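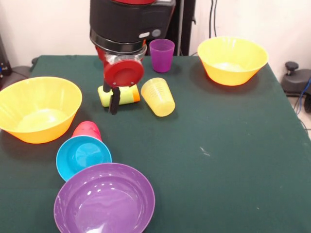
Friday, October
by Leonor Amaral

Up at six and couldn't get back to sleep, so I made coffee and sat down to do the list for Sunday lunch, which I have been putting off since the last Sunday lunch. I still have a mark on my thumb from the folding chairs. Remember to ask Evaristo to bring the other chairs this time, the ones from the Zanetti side of the family that don't bite.

So, the plastic. I've made up my mind about the plastic. We are using the colored cups and the big bowls and that's the end of it, no matter what my sister thinks about drinking out of plastic in front of guests. They aren't guests! They're cousins, and half of them are under ten. I love those cups. There's the purple one with the ribs at the bottom, and the see-through yellow that looks like lemonade even with nothing in it, and the coral red, and the yellow-green one with the orangey bottom that all the kids fight over. Last Easter I ended up pouring juice into it in turns, like a sacrament. I should just hide it until everybody has sat down.

Bowls. The two big yellow ones for salad and for bread. I like those best, with the orange at the bottom, they make even bagged lettuce look as if somebody tried. The purple one is for chips (it's so shiny inside that you can tell right away when it's getting low, and the boys certainly can). The turquoise one I never know what to do with. It's shallow, so anything with sauce is asking for trouble. Olives, maybe, or clementines. Clementines would look so pretty in it! Put clementines on the list.

And the green cloth goes underneath, the dark one, because it hides everything. I bought it at Postholm years ago, when they were closing the upstairs, and I remember thinking it was far too dark and I'd never use it. Since then it's been through two christenings, a whole pot of beet soup and the candle business, and you'd never know. My mother would have wanted the white. My mother also ironed the white, and I am not going to be ironing anything on Saturday night.

Went over to Trillbridge at ten to see about the meat. The man wanted 159 for the big piece, and I stood there with my mouth open until the woman behind me coughed. I said I'd think about it, and then walked around the block and thought about it, and went back and got chicken thighs. Chicken thighs are nicer anyway. I'll do them with the lemon and the potatoes in the same pan, so there's less washing up, and if Evaristo says anything about the roast he can pay for it himself. Also bought paprika, having forgotten that I bought paprika last week. And the week before, from the look of the shelf.

Ran into the downstairs neighbor on the way home with both my bags cutting into my hands, and got the whole story of the water heater. They've been quoted 2,000 for a new one. I said that sounded like a lot, and she said that was the cheap one, and then we both just stood on the stairs looking depressed. Ours makes that knocking noise in the mornings, and I've been pretending it's the pipes. I'm going to go on pretending until after Sunday.

Evaristo called at lunch. He can come at eleven and not at ten, he is bringing the chairs, he is NOT bringing the dog, and he wants to know if there'll be rice pudding. Of course there'll be rice pudding. He told me a long thing about the car, 440 for something to do with the brakes, and I said mm and peeled garlic with the phone under my chin. He sounded tired. I think the new schedule is getting to him more than he lets on. I'll send him home with a container of whatever is left over and not make a fuss about it.

Spent the afternoon on the hall closet, which wasn't on the list at all. I only went in for the serving spoons. Two hours later I was sitting on the floor with a shoebox of old birthday candles and instruction booklets for things we don't own anymore, and a scarf I accused my sister of taking! I'll have to tell her. Maybe after dessert. No serving spoons, of course. They were in the kitchen drawer, under the dish towels, where I must have put them to be sensible.

I'm still going back and forth on where the kids should sit. If they get the low table by the window, they can spill in peace, but then I can't see what they're up to, and last time they fed the chips to the geranium. If they're at the big table, nobody over thirty gets to finish a sentence. I may split them up, little ones with me and the big ones by the window, though the big ones will say it's unfair that they're far away from the bread. Two yellow bowls! I could do bread in both and put the salad in the purple. Then the chips go in the turquoise, and they'd be gone in one pass, and the clementines have no home. Well. I'll move it around on Saturday when the cloth is on.

Evening now. Soup and toast and a bit of the program about Estau, the one with the lighthouse, but I fell asleep before they got to the end, so I still don't know if they bought the house. The rice needs to soak, I mustn't forget that. Tomorrow: clementines, cream, ice, more milk than I think. Napkins, there are 50 in the pack and I have half a pack, so that's all right. Find the big jug. Call my sister about the scarf, or don't.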